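Murnanby's community radio station gets its newsroom back

Local news is coming back to the airwaves in Murnanby, and it is coming back live. Starting in August, Quintero Community Radio will run its own news bulletin every weekday at 5 p.m., put together by reporters who live in the town and edited in a studio on Enach Street.

The station has carried a national feed in that slot ever since its old newsroom closed. Listeners got a good summary of the world and very little from their own side of the river. If a school board vote went late or the bridge was shut, you heard about it from a neighbor.

That changed after an open meeting in the spring, when 300 people filled the hall to talk about what they wanted from the station. The answer was loud and clear – more local reporting, and more of it from places the old newsroom seldom reached. A pledge drive followed, and 743 households signed up to give a small amount each month. It was the best response the station has ever had to an appeal.

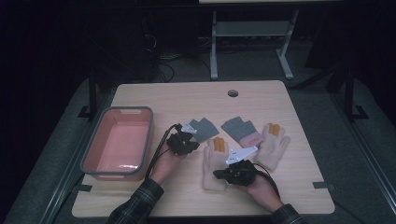
The money pays for nine part-time reporters, most of them new to radio. They have spent the past weeks learning to cut tape, write for the ear and read a council budget without losing the thread. The practice bulletins are already a treat to listen to. One had a lovely long piece on the night bus to Estis, recorded on board, with the driver calling out the stops between answers.

Estis gets a real share of the new service too. The village has had no reporter of its own for years, and the Friday program will come from there, with an open microphone for the last part of the hour. Anyone can walk in and speak – no booking needed.

The station has also written down how it will handle mistakes and conflicts of interest, which is great to see from an outlet this size. Corrections will be read out on air in the same bulletin that carried the error. Reporters will not cover groups they belong to, and the list of major donors will be posted on the station's website and updated every month.

Bulletins can be heard again online from 6 p.m. each weekday. Story tips are welcome now, by phone or at the front desk on Enach Street, and the newsroom is especially keen to hear from people in Estis and on the farms north of town.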